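Two roller blinds side by side on a wide window, or one big one?

Posted in Windows and Blinds
Tags: roller blinds, workspace, glare

koltley_unit2

We have the ground floor of a small unit in Lindham, 1000 square feet with a metal roof and a mezzanine over one end. The long wall is mostly glass and faces west. From three in the afternoon the light comes in low and you can't read a screen at any of the tables. I want to cover the glass with white roller blinds that come down close to the floor.

The opening isn't split evenly. There is a post in it, so the left side is 1736 mm wide and the right side is a bit wider. Do I order two blinds to match the two sides, or one large blind in front of the post? The place I called (Trindley) will do either. They said the single one would need a heavier tube and a motor, and the price went up a lot.

Also, will white blinds make the room too dark to work in? We have fluorescent tubes on the ceiling and I would like to leave them off during the day if I can.

Pat_in_back

Get two. One big one is a pain.

If you want it dark get blackout. If you don't, don't. Also measure again before you pay, I was off on mine and they do not take returns on cut blinds.

Saqib Sial

I fitted blinds for a living for a while and I would go with two as well. A wide fabric blind sags a little in the middle of the tube, and after a year you get creases that run down in a V. It also means that if the chain breaks you lose the whole wall until someone comes out.

Some things to check:

Decide on inside or outside mount first. If the post is flush with the wall you can mount both blinds on the face of the wall, above the glass. Order each one wider than its side of the opening so it covers the edges. If you mount inside, the fabric will be narrower than the bracket width. On the last set I put up, the fabric was 18 mm short on each side, and low sun comes straight through a gap like that.

Put the chains on the outside ends. With both chains in the middle they tangle, and people pull the wrong one.

Don't worry about one being narrower. Once they are down at the same height you see a white wall. What people do notice is when the bottom bars don't line up, so set the stops on both blinds on the same day with the same person looking from across the room.

Look at what is under the window. If there is a counter or ledge there, find out whether the blind will hang in front of it or behind it, and measure the drop from there. You will also want the brackets far enough out that the fabric clears any window handles.

On the light, a plain white light-filtering fabric gives you a soft glow in the afternoon, but I would not count on leaving the tubes off. With the blinds down you will probably want them on over the tables.

koltley_unit2

Thanks, both. The post is flush, so outside mount it is. I hadn't thought about the chains. Does the metal ceiling matter? I was wondering about hanging them from a beam.

Saqib Sial

I wouldn't. Fix to the wall or to a solid header. Corrugated panels are thin and the screws work loose.

lubis_m

I agree with two blinds. Our shared workroom has a corrugated white metal ceiling, fluorescent tubes and a mezzanine with a black railing, so it sounds close to yours. There are two white roller blinds on the far wall, the left one slightly narrower, and they come nearly to the floor. A low white ledge runs under them. We keep the tubes on when the blinds are down. The tall window by the mezzanine still lets in daylight. 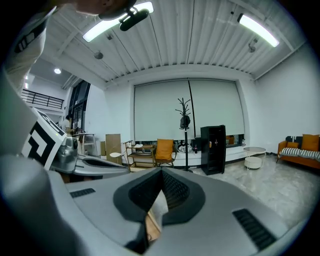
For cleaning, use a dry microfiber cloth, top to bottom, with the blind all the way down. We did ours in December and it took one morning. Let any damp spots dry before you roll the blind back up.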